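Projects > Toltley > README

# Toltley place-name list

Last updated: 6/30/23

Toltley is a CSV of 3597 rural place names and their spelling variants, gathered from old postal guides whose typesetters drank. Hostorach, for one, is spelled four ways, two of them on the same page.

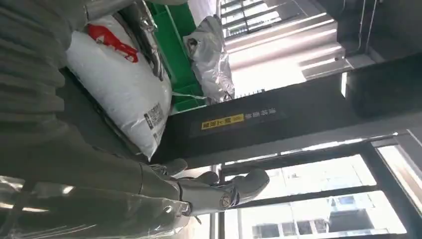 Marta Karpenko

## Columns

- `name`: the spelling I settled on, sometimes after a walk
- `variant`: everything else, semicolon-separated
- `source`: guide and page, where the page still had a number

## Known problems

Over 800 rows have no coordinates. Fernasow has two sets, 40 kilometres apart, and both guides sound very sure of themselves. Accents were flattened in the first import and have been put back by hand, so please don't open the file in a spreadsheet and save it as a favour to me.

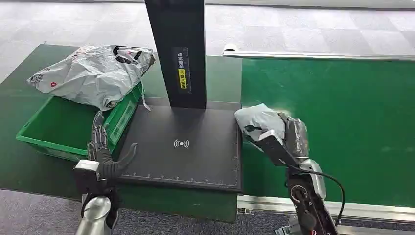
Symonenko wrote in to say that the `variant` column should be split into its own table, that any first-year would have done so, and that the colour-coded notes were no help at all. The split is planned for August. The notes are staying.

## Licence

CC BY 4.0. Corrections welcome, with a page reference.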